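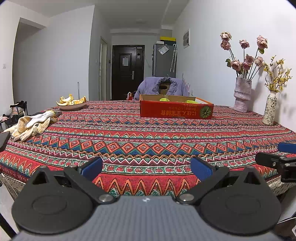

Good evening, everybody, and thank you to Corina Voicu for having me back at Romonbridge. I want to talk tonight about borders, by which I mean the edges of a garden, where the lawn stops and the planting begins, and I shall try very hard to be done before the tea goes cold. My grandmother had no patience with a single clump of anything. She planted in bands, a run of red, then orange, then something blue behind, and when I see a cloth striped like the one on this table, with its zigzags and little flowers, I am straight back on her path at Skelen. Pause here, let them look.

So, why bands? Well, a border is mostly seen from the side, as you walk along it, and a long ribbon of one colour carries the eye in a way that dots never quite manage. (Tell the story of Ovidiu Matei and the 1000 crocus bulbs. Keep it short this time!)

Next, the soil. I dig in compost in May, a good barrowload every few paces, and then I leave it alone. Tudor will tell you I fuss, and he may be right, but my heavy clay at Goodwin has never once thanked me for being dug wet.

Spacing. Leave 30 centimetres between the front plants, even though it looks dreadfully bare to begin with. I know it's hard. I still have to put my hands in my pockets.

Ask who has brought cuttings to swap. Then questions, and remind them that the Gadeck visit needs names on the sheet by the door, with five places left on the minibus.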